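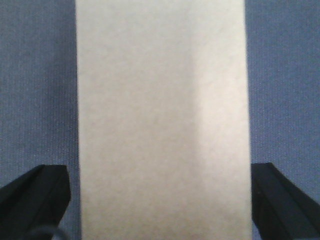
Does anyone actually read these forms, one caller asked us last week. Yes. Every report that comes in to the Ballow desk gets read the same day, by an officer, and given a number.

Reporting a crime in Ballow: common questions
Updated 2026-05-05

When do I ring 999?
If it's happening now, or someone is hurt or in danger. Anything else, use the form or come to the desk on Tornska Road.

I've seen the man in the police appeal. Do I follow him?
No. Don't go near, don't shout. Ring 999, say where you are and which way he went. Clothes, car, reg if you got it.

Can I stay anonymous?
Yes, leave the name box blank. We can't ring you back though, so put in everything you have. 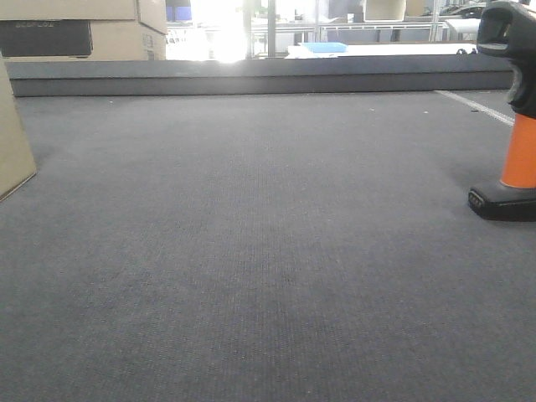 Times and street names help most. "Near the shops" is hard to work with, "outside 114 Schouten Street, just after the bus went" is very good.

My bike was stolen, is it worth it?
Yes please. Frame number if you have it. Found bikes are kept for 50 days at the Griltus yard and then sold, so dont leave it.

How long until I hear something?
12 working days for most reports. Longer in June, we're short then.

I have doorbell footage.
Keep it. Don't post it online before an officer has seen it. Files over 200 MB won't upload, bring them in on a stick.

Will I have to go to court?
Mostly no. If you are asked, witness care will ring you first and go thruogh it all.

Lost your report number? Ask at the desk, bring ID.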